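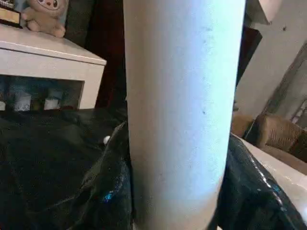
Why does the Sernmont planner reject a grasp that the Dellix simulator accepts?

The two use different collision margins. Sernmont pads every mesh by 12 mm unless told otherwise; Dellix pads nothing. Set both to the same value before comparing results.

Asked by Ulia
Wrist camera only, no external depth. Target is a white moulded part with thin vertical walls. Of 100 planned grasps, 38 come back as "start state in collision". Margins now match. What else should I check?

Answer 1, Hậu Tăng
Check the depth filter. Bright white plastic saturates and the filter fills the holes with the nearest valid depth, so a thin wall grows in the voxel map. Log the raw cloud just before closing. At a pose like the one below, with a finger close in beside the wall, a few filled voxels will put the fingertip inside the obstacle.
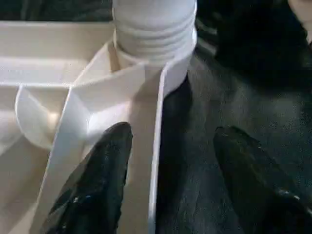 Answer 2, Khương
Had the same error code, 2837. Restarting the planner node cleared it for me. Didn't look further.

Comment from Ulia
Hole filling was on. Turned it off and lowered the exposure, rerunning the set now.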